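Purkus Reading Room: where we are with your grant
Friday, November 29, 2019

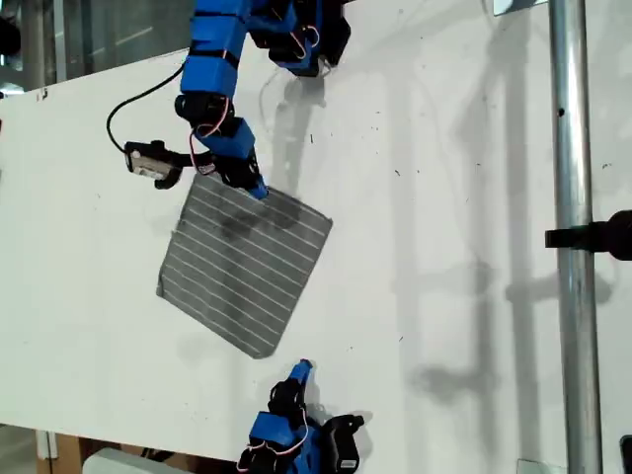 2 min read

Hi Antigoni,

You asked for something short this time, so I'm skipping the spreadsheet talk (it's attached, I promise) and just telling you how it's going!

The oral history collection has reached 105 interviews. We'd hoped to get there by February, so I'm pretty thrilled. Tanvir Cassim has been doing the evening sessions at the Climum branch, and people keep bringing their cousins along, which makes the recordings noisier but a lot more fun to listen to. The Sfakianakis family alone talked for a whole afternoon about the old ferry strike and we still had to book them again.

Typing it all up is the slow part. We're two months behind on transcripts, mostly my fault for thinking I could do them between shifts. I've moved $1,000 over from the printing line to pay a typist, as you okayed on the phone, and the first batch came back clean apart from the street names. I'm fixing those by hand with the 1961 map open next to me.

The listening station is still waiting on headphones. Cisteo sent the wrong plugs, took them back without a fuss, and says the new ones ship next week. I'll believe it when I see the box!

One question for you: are you okay with us putting the two longest interviews online before the rest? The families have signed off and would love to share them over the holidays. If I hear yes by Wednesday I can have them up that same week.

Talk soon,
Marguerite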